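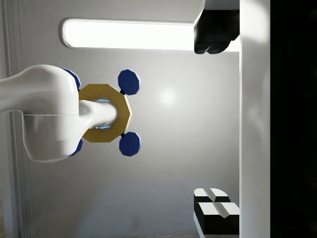

Our trouble with the docking policy started on the night runs, and I'm sorry it has taken me until Tuesday to write it up properly, but I wanted to have a real answer before I took up everyone's time. For anyone joining the ticket fresh: we train the Saltora docking policy entirely in simulation, then score it on a fixed set of 229 start positions, and the score is what goes into the results table for the paper. Up to the end of last month it was behaving beautifully. Then we moved to the new station interior, the one with the smooth grey wall and the long light strip set into it, and the success rate fell off a cliff. The four blue pads around the gold ring had not changed at all, and neither had the arm, so my first thought was that the wall must be to blame. I was partly right, as you'll see, though it took me a good while to get there.

Status: open, workaround in place
Component: Saltora docking, vision policy
Seen in: Trodunura scene pack, new interior only
Severity: high (blocks the results table)

What we see

Out of 229 starts, the policy docks on 174 in the new interior. In the old one it missed only 3. The misses are not spread evenly, either. Nearly all of them come from starts where the arm comes in low, and they all go wrong in the same way: the arm lines up nicely, slows down as it should, and then drifts sideways at the last moment as if it had changed its mind about where the target is.

What I tried first

I began with the dull things, as I always do, and I'd encourage the next person to do the same. I reloaded the scene pack from a clean copy. I checked that the joint limits were the same in both interiors, which they were. I ran the whole set again with a different random seed and got very nearly the same list of failures, so it isn't bad luck. I also put the old policy weights back in case I had muddled the folders (I have done that before, and lost a whole weekend to it). No change.

After that I spent most of a day on the physics, convinced that the contact settings had shifted when we upgraded. They hadn't. If you feed the policy the true target position in place of the camera view, it docks on every single start, low ones included. I was a bit embarrassed not to have run that test first, since it rules out the arm, the contacts and the controller in one go and leaves only what the policy sees.

Narrowing it down

Once I knew it was vision, things went faster. I made copies of the interior and changed one item in each. Different wall colour: no help. Removing the black blocks: no help. Turning off the light strip's reflection on the wall: nearly all of the failures went away! I turned it back on and they came back, and I did that twice more before I let myself believe it.

My reading is that the policy has learned to treat a small bright spot as a hint about where the centre of the target lies. In the old interior the only bright spot near the target was the target's own glow, so the habit was harmless and even useful. In the new one there is a rival, and from a low approach the two end up close together in the camera view. I'd call that a likely explanation and leave it there until somebody has looked at the saliency maps with fresh eyes.

Workaround

Set wall gloss to zero in the scene file and rerun. It's fine for debugging, but please don't use those numbers in the table, as it makes the task easier than the one we say we are testing.

Proper fix, in progress

I've started a retraining run with the strip brightness, wall gloss and glow colour all varied from episode to episode, using the Mac Carthaigh method of changing the lighting only after the arm has begun to move. It needs 60 hours on the Pavberg machine, so please be kind and leave the queue alone if you can.

Still to do

Rerun the full set when training finishes, in both interiors.
Compare low starts separately from the rest.
Add the true-position test to the nightly checks, near the top.
Update the methods section, which still describes the lighting as fixed.

I'll leave the ticket open and add the new scores underneath when they come in. If anyone has seen the same sideways drift on another task, I'd be very glad to hear about it, even if you never worked out the cause.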